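Craft room check, done before the September open sessions. Go down the list in order and write a comment next to anything that isn't a plain yes. Items marked "carry over" stay on the sheet until they are fixed.

## Heat tools and pressing

- [x] **Iron cords and plugs.** Checked along the full length. The cord on the older Irard iron is stiff near the handle but the cover is not split. Carry over and look again next month.
- [x] **Iron soleplates clean.** Both wiped. One had transfer film stuck to the tip, which came off with the cleaning stick. Please use a pressing sheet for fabric transfers, even small ones like bib toppers.
- [ ] **Heat gun stand.** The stand wobbles. One rubber foot is missing. Don't rest a hot gun on it until the foot is replaced - use the ceramic tile.
- [x] **Pressing mats.** Two have brown marks but are sound underneath. The thin one has been thrown out.
- [x] **Outlet load.** The iron and the heat gun were both plugged into the same power strip again. Moved the heat gun to the wall outlet by the window. The strip is labeled for 600 watts and the iron alone is over that, so the iron goes in the wall too. The strip is for lamps and the die cutter only.

## Blades and cutting

- [x] **Paper trimmer guards.** Fitted and working on both trimmers. The Ludeo one sticks a little at the far end of the rail.
- [x] **Craft knives capped.** There should be 11 in the knife tin. Counted 9. One turned up under the ribbon drawer without its cap, and the last is still missing. Carry over. If you took one home by mistake, put it back in the tin and cross out this line.
- [x] **Used blade jar.** Nearly full. The lid screws down properly. Start a new jar at the next check and tape the old one shut.
- [x] **Rotary cutters.** Locks work. One blade is nicked and skips on felt, so change it before the next quilting group.
- [x] **Self-healing mats flat.** The large mat had been left against the heater and has a curl along one side. Laid flat under the atlas books. Check again before anyone cuts on it.

## Tables and storage

- [x] **Work surfaces wiped down.** No glue ridges. Tables were level when tested with a loaded tray.
- [x] **Bins on tables, lids off, nothing heavy stacked inside.** Fine. Keep punches and the metal embossing plates in the low drawers. 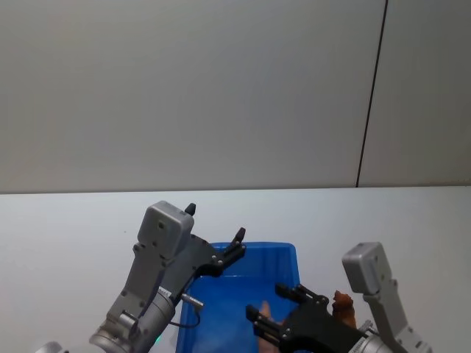 - [x] **Shelf brackets tight.** Two screws on the paper shelf turned a quarter turn before they held. The shelf carries all the 12 x 12 cardstock, so it gets checked every time.
- [ ] **Walkway clear.** The Aquino die cutter box was on the floor behind the door. Moved it, but it has no proper place yet. Carry over.
- [x] **Stools.** All feet on. One seat was loose and has been tightened.

## Glues, inks and sprays

- [x] **Lids on, labels readable.** Three small bottles had no label and could not be identified by smell or color, so they were put aside for disposal. Please don't decant into unmarked bottles.
- [x] **Spray adhesive.** Stored away from the irons. Spray outside or in the box by the open back door, and leave the piece there until it stops smelling.
- [x] **Alcohol inks.** Caps tight. The tray liner was soaked and has been changed.
- [ ] **Drutano varnish.** The tin is rusted around the rim and the lid no longer seals. Do not use. Needs replacing before the box-decorating class.
- [x] **Gloves.** Medium and large in stock. Small is down to the last few pairs.

## Small parts

- [x] **Beads, brads and eyelets in closed tubs.** The seed bead tub, 1,000 mixed, had a cracked lid. Contents moved to a screw-top jar.
- [x] **Magnets.** Kept in the locked drawer, never on the open tables when children are in.
- [x] **Floor swept for pins.** Went over it with the magnet wand. Several pins came up near the sewing corner and an eyelet setter tip, now back in its case.

## First aid and exits

- [x] **First aid box.** Bandages topped up. The burn gel is in date. Scissors were missing and have been replaced - they are not for paper.
- [x] **Extinguisher.** Gauge in the green, pin in place, nothing hanging on it. An apron was on it last time.
- [x] **Back door.** Opens from the inside without the key. The bolt is stiff in damp weather and could use oil.

Open items: heat gun stand, missing knife, die cutter box, Drutano tin. The heat gun stays in the cupboard outside of supervised sessions until the stand is done.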